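**Hernico coin scale and gauge set, after one summer of suspicion**

I bought the Hernico in May, shortly after paying too much for a one-ounce silver round at a flea market. It comes with a pocket scale, a slotted gauge for common bullion sizes, and a leaflet translated by an optimist.

The scale is good. It settles fast, and it agreed with my dealer's bench model on all 11 coins I carried in, including the two I'd hoped it was wrong about. The gauge is fussier. My older gold pieces slide through nicely, but anything from the Trurkix mint sticks at the rim, and the leaflet's advice is "press with confidence." I would like to keep my confidence and my reeded edges.

Compared with the Soylu, which I owned until the hinge left me, it's sturdier and uglier. The Henen is prettier than both and has no tare button, so you do arithmetic while holding gold.

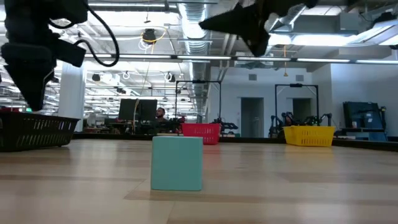
*Teal cube on the plank floor.*

Battery life is decent. The case latch isn't, and I've put a rubber band on it. If you buy a coin or two a year, your dealer will weigh them for free. If you buy from strangers at folding tables, get one before the next table.

Four stars, one withheld for the leaflet.

Lionel Masson, 2026-09-02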